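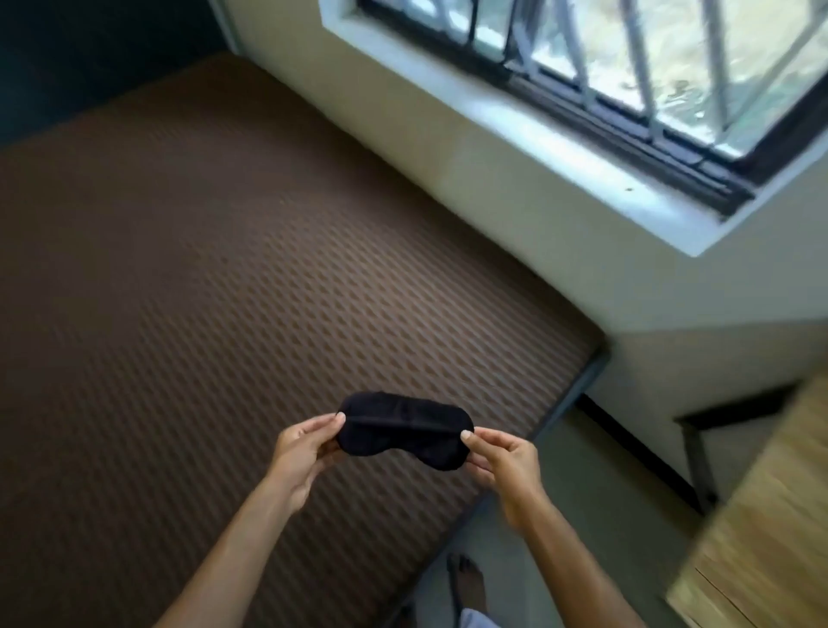
Huệ Phùng thinks the heavy bag numbers from February are too low, and that the strap took up part of the load before the cell ever saw it. She left that on the last page of this book. I went back over it and she has a point, so the bag gets done again before anybody touches the glove data.

June 3, 2025

Bag rig, second setup. Took the strap off completely and hung the bag from the Peltonen cell on a short chain. Zeroed with the bag on. Sample rate up from 254 to 900 per second, as the old rate was missing the top of the jab. You can see it in the February plots, flat peaks all the way along.

Gloves were the Kollon training pair and the older Driltgate pair, same weight. Two boxers from the Irneck gym, both orthodox, one much heavier than the other. Jab, cross, lead hook, in that order, with a rest between sets.
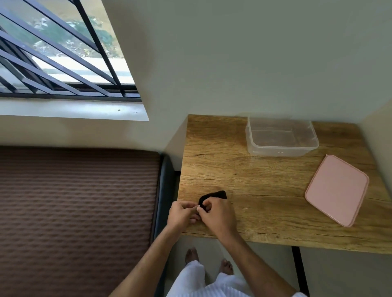
First set with the Kollons is no good. The bag was still swinging from the warm-up and the zero drifted. Threw it out and started over with somebody holding the bag still until the call. After that the traces look clean.

Crosses came out higher than in February for both boxers, so Huệ is right about the strap, or the rate accounts for it. Can't split the two yet - I changed both at once, which was dumb. Need one session with the strap off at the old rate.

Hooks are a mess. The bag turns on the chain and the cell only reads along one line. Don't quote any hook numbers from today.
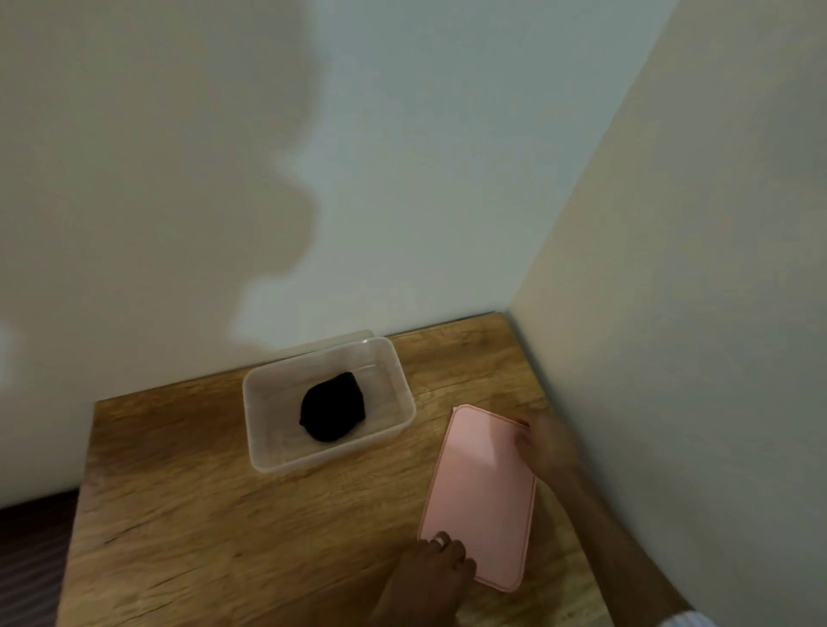

Total logged is 805 punches, counting the bad set. Files are on the shared drive under the bag folder, raw only, no filter applied.

Still to do: swivel for the chain, fresh tape on the Driltgate cuffs, ask the gym if the heavier boxer can come back for the old-rate session. Cell goes back in its case with the cable coiled loose.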